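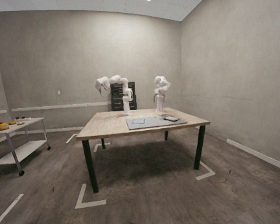

Week three of moving the Jokby planner from one arm to two. The old version planned each arm by itself and froze the other one. Safe, but slow. The new one plans both arms together, and the blue square on the gray mat is where every place move has to end.

Ran 700 random start poses through Ustus overnight in May. 157 came back with no plan. Most of those had the elbows crossing over the middle of the table, so I swapped the collision spheres for capsules and ran the same seeds again.

Still failing after the swap: 19 short of what I had before was my hope, and I got worse. 176 with no plan. The capsules were padded twice - once in the Oei export and once in my own loader. Removed mine.

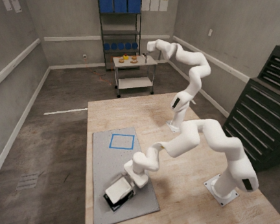

Fixes going in tonight
1. Padding gets set in one file only.
2. The planner logs which pair of links hit first.
3. Time limit per query goes in the config. It was hard-coded.

Seed 3367 is my regression test now. It fails in a different way every time I touch the joint limits.
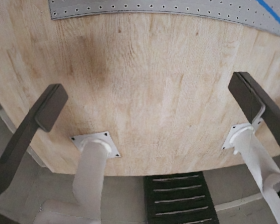
Does planning both arms together need a GPU?
A CPU is fine for this. Trolport runs it on the same desktop as the simulator, and collision checks take most of the time.

Config changes go up after the next overnight run.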